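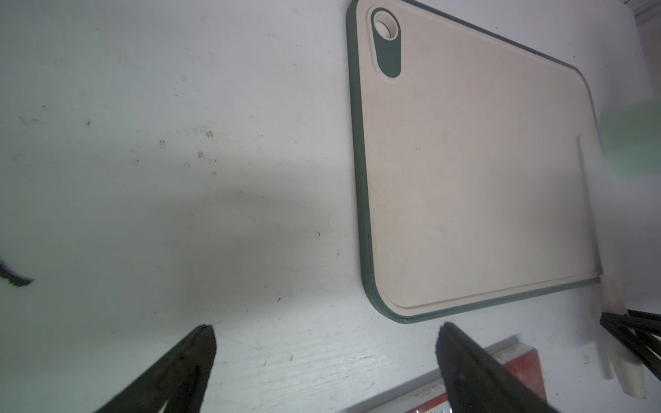
# El brazo es la partida pequeña

*Presupuestar una célula de manipulación para 2024: qué se compra, qué se olvida y en qué orden conviene firmar*

Las ofertas de brazos de sobremesa suelen ocupar una página. El presupuesto real de una célula de manipulación ocupa bastante más, y la diferencia entre ambos documentos explica la mayoría de los retrasos de puesta en marcha que hemos revisado este año.

El caso de Viltina resulta útil por lo corriente. La empresa, dedicada a preparar pedidos de menaje, solicitó en octubre dos ofertas para una célula de ensayo con un brazo, pinza de dos dedos y cámara en la muñeca. Akyol cotizó el conjunto cerrado. Clellholm cotizó el brazo y dejó pinza, cámara y bancada como opciones. La primera oferta parecía más cara hasta que se sumaron las opciones de la segunda; la diferencia final fue de 1.304 euros, a favor de Akyol.

## Partidas que faltan en la oferta

El error más frecuente consiste en tratar los dedos de la pinza como parte del robot. Son consumibles. Se desgastan, se golpean contra la mesa y se sustituyen cuando cambia el surtido. Viltina había previsto un solo juego y terminó pidiendo tres, con geometrías distintas de punta.

La segunda omisión es la bancada. Un tablero doméstico sirve para las primeras pruebas, pero su rigidez limita la repetibilidad útil del conjunto, con independencia de lo que indique la ficha del brazo. El perfil de aluminio, las escuadras y el anclaje deben figurar como línea propia, junto con las horas de montaje.

La tercera es la integración. Pluta, el programa de control elegido, se licencia por puesto y factura aparte la calibración entre cámara y pinza. En este proyecto, licencia y calibración sumaron alrededor de 4.000 euros, importe que no aparecía en ninguna de las dos ofertas iniciales.

## El surtido de prueba
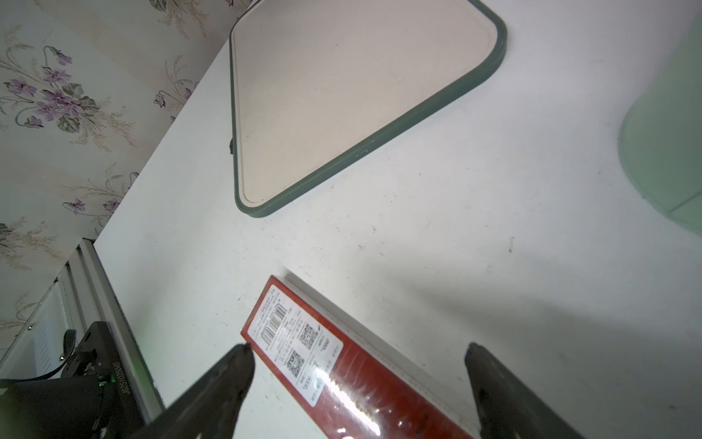
La selección de objetos de ensayo debería cerrarse antes que la compra, y casi nunca se hace así. De ella dependen la apertura de los dedos, la carga útil y la iluminación. Un surtido formado solo por piezas mates y rígidas produce resultados optimistas. Conviene incluir al menos una caja alargada envuelta en film transparente, como la roja situada entre los dos dedos: el plástico devuelve reflejos blancos intensos y parte de la etiqueta, con su código de barras y sus dos códigos QR, queda lavada por el brillo. Si la célula debe leer etiquetas además de agarrar, ese efecto se traduce en una línea de presupuesto: luz difusa, filtro polarizador o un segundo punto de lectura.

Las piezas planas plantean otro problema. Una tabla de cortar apoyada sobre la mesa ofrece muy poca altura lateral para una pinza paralela, y su anchura puede superar la apertura máxima. Las alternativas son una ventosa, un dedo con uña o un útil que eleve la pieza. Las tres tienen coste y plazo, y la ventosa añade además una toma de vacío.

## Calendario y pagos

Viltina fijó un pago del 30 % a la firma y condicionó el resto a dos hitos: recepción mecánica y ensayo con el surtido acordado. La segunda condición obligó al proveedor a pedir muestras antes de confirmar la pinza, lo que alargó la fase de oferta y evitó un cambio posterior de utillaje.

Para quien prepare ahora la solicitud, el orden recomendable es el siguiente:

1. Lista cerrada de objetos, con medidas, peso y tipo de envoltorio.
2. Pinza y dedos, incluidos los repuestos.
3. Cámara e iluminación.
4. Brazo, dimensionado con la masa de la pinza ya descontada.
5. Bancada, licencias y calibración.

Los contratos de mantenimiento pueden negociarse después de la recepción. En las dos ofertas analizadas el primer año estaba incluido, con los dedos expresamente excluidos de la cobertura.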